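### 4. Positioning the Benchtop Rack

The Nelska kitchen storage series is intended for indoor household use. Read this section in full before placing the rack on a counter or table, and retain it with the Cudero warranty card.

1. Select a level surface away from the cooktop. Maintain a clearance of 300 mm from any heat source.
2. Wipe the surface with a damp cloth and allow it to dry.
3. Stand the rack upright and confirm that all 4 feet are in contact with the surface. 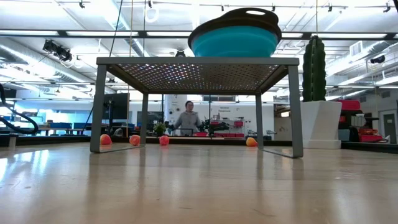 4. Press down gently on each corner in turn. If the rack rocks, loosen the corner screws by half a turn, resettle the legs and retighten by hand.
5. Fit the self-adhesive pads (part no. 2507) where the rack is to stand on timber, lacquer or natural stone.

**Caution:** Do not drag the rack across a finished surface. Lift it with both hands.

### 4.1 Loading and Storage

Items should be distributed evenly across the top. Glass jars and heavy crockery are to be placed over the legs and kept clear of the centre.

Whole fruit may be stored on or beside the rack. Melons and other large fruit should be rinsed, dried and kept out of direct sunlight. Once cut, they must be covered and refrigerated.

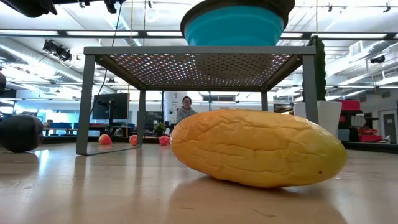
Onions and potatoes should be kept apart from one another, as storage together shortens the life of both. Bread is best held in a closed bin.

**Note:** Acidic juices may mark the coating if left to stand. Remove spills promptly with warm water and a mild detergent. Abrasive pads and chlorine bleach are not to be used.

Replacement pads and screws may be ordered from Stergiou Housewares, quoting catalogue no. 3475. Written enquiries should be addressed to Sofia Sarantis, Customer Service.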